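Brudau Word List — README

This folder contains a word list of household and kitchen vocabulary, collected from older speakers in the two neighboring towns Brudau and Flislow. The list was made for people who study local speech, but also for families who want to keep the words of their grandparents. No linguistic training is needed for reading it.

What is inside

The main file is words.csv. It has 159 entries, one entry in each line. The second file, speakers.csv, gives the age group and the town of every speaker, without names. There is also a folder called notes, with short comments that did not fit in the table.

Columns in words.csv

entry_id — a number that does not change between versions
headword — the word as we decided to spell it
variant — another pronunciation, if we heard one
meaning — a short explanation in standard English
town — Brudau, Flislow or both
speaker_id — connects to speakers.csv
sure — yes or no

The column "sure" needs a small explanation. We write "no" when only one person knew the word, or when the speaker hesitated about the meaning. Please do not delete these lines before you look at them. Some of the most interesting words are there, for example the three different names for the skin on boiled milk.

How the words were collected

We visited the speakers at home and asked them to tell how they cooked, washed and repaired things when they were young. We did not read questions from a paper, except at the end, when we checked words that other speakers had already given. Most conversations took 50 minutes or a little more. The best time was Saturday morning, when people were cooking anyway and could show us the thing and not only its name.

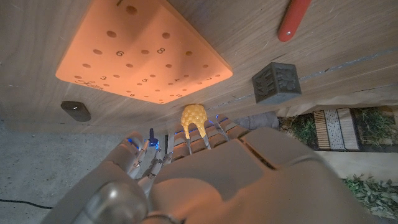

Spelling was the most difficult part. The local speech has no fixed spelling, and the speakers themselves write the same word in different ways — sometimes in the same shopping list. We followed the system of the old Kapoor glossary where it was possible. Where Kapoor has no solution, we wrote the word as it sounds and put a comment in the notes folder.

Known problems

Flislow has fewer entries than Brudau. It does not mean that the speech there is poorer, only that we started later in that town. In 52 entries the variant column is empty although a variant probably exists. Names of tools are also weak, and words for sewing are almost missing.

Version 2 corrects the entries for bread and dough, which were mixed up in the first version. If you used the first version in your own work, please compare these lines again.

Use and license

You may copy, print and change the list for any purpose that is not commercial. Please write "Brudau Word List" and the version number when you publish something from it. The sound recordings are not included, as the speakers agreed only to the written form.

Corrections

Send corrections to Ziad Tarawneh, who keeps the main table. Please give the entry_id and tell from which town you know the word. New words are collected in the file korer.txt, named after the street where we did the first interview, and they are moved to the main table each November.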